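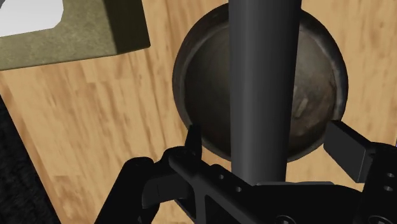 Choosing a gripper used to mean buying two or three and returning the ones that failed. The Drurton test lab now does most of that work in simulation. Over four weeks this winter, it ran the same pick tasks with two gripper models, the Adamczyk and the Evau, on one simulated arm.

Bowls gave both the most trouble. A rim is thin and curved, and a finger that comes in a few degrees off will push the bowl away. Each gripper got 1000 tries at it, with the starting position changed every time. The Evau closes faster, but its short fingers need a better approach angle. The Adamczyk is slower and more forgiving — the lab's operators came to prefer it.

Camera placement mattered too. A wrist view is good for the last bit of the approach, but the hardware blocks part of the target. A second view from the side shows the arm and the cabinet top together, along with things the arm should leave alone, such as the axe and the toy made of colored balls.
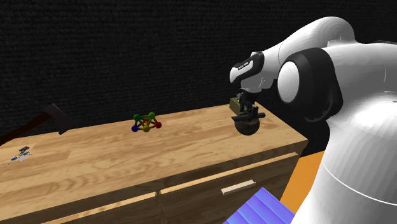 What comes next

In January the lab added some 300 runs with a new controller from Irneck. Tests on a real arm will follow, starting with the bowl.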